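Zuster opens its handling lab to visitors, with laundry on the bench

Apr 21, 2026

Automation developer Zuster held an open day at its handling laboratory in Moroz, with 232 visitors admitted in groups over the course of the day. The main demonstration had a two-arm robot hanging socks from a clip hanger suspended over a worktable. 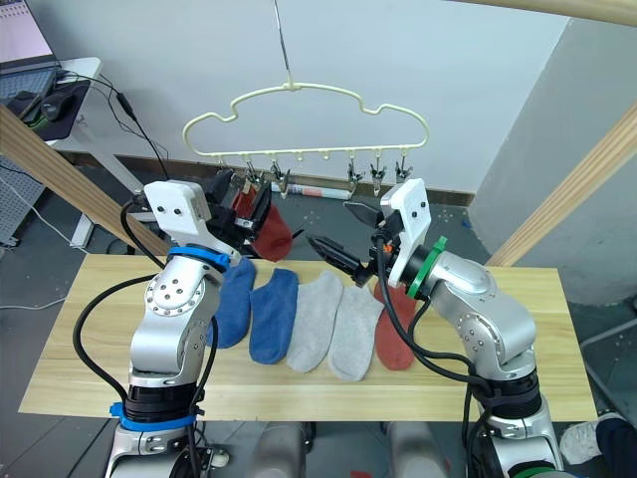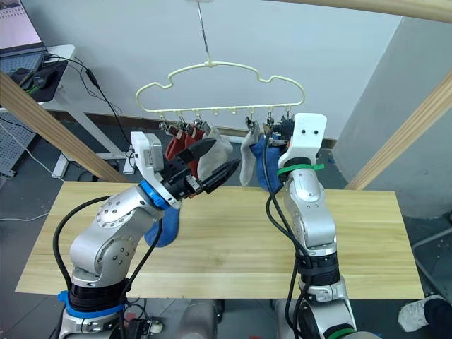 The two-arm station at the Zuster open day, with socks and the cloud-shaped clip hanger.

The task is part of Prumov, a development program that Zuster began in December to study the handling of soft goods. Socks were selected as the test item for their low stiffness and low cost. A sock changes shape each time it is lifted, so a grasp point computed from one view may no longer be valid once the fabric leaves the table.

Each arm carries a black gripper. One arm is marked with blue rings, the other with green, and operators use the two colors to refer to the arms in test logs. Visitors saw socks in dark red, blue and light gray laid side by side on the table before pickup. The hanger is suspended from a single point and can swing or rotate when touched. According to Zuster, a rigid mount was tested earlier in the program and dropped because results obtained with it did not carry over to ordinary household hangers.

A hanging attempt is logged as complete when the sock stays in the clip after the gripper has opened and withdrawn. Attempts in which the sock slips, folds over the bar or pulls the hanger out of reach are logged separately. The company has recorded 2,128 attempts under the current protocol, of which 1,637 were complete. The figures cover single socks only. Matching pairs by color is scored under a different procedure, for which no results were given.

Questions from visitors dealt mainly with speed and clip force. Staff said cycle time is not a target at this stage and declined to give an average. The clips are standard and have not been modified. Opening a clip while holding fabric in position remains the most frequent cause of a failed attempt.

A second session, limited to 33 places, was held in the afternoon for integrators and covered calibration and cable routing. Atier, which supplies test fixtures to the laboratory, presented a bench for measuring grip force on knitted fabric.

Zuster plans to extend the work to gloves and small towels. The laboratory expects to hold its next open day in December. Registration will be handled through the Prumov project page.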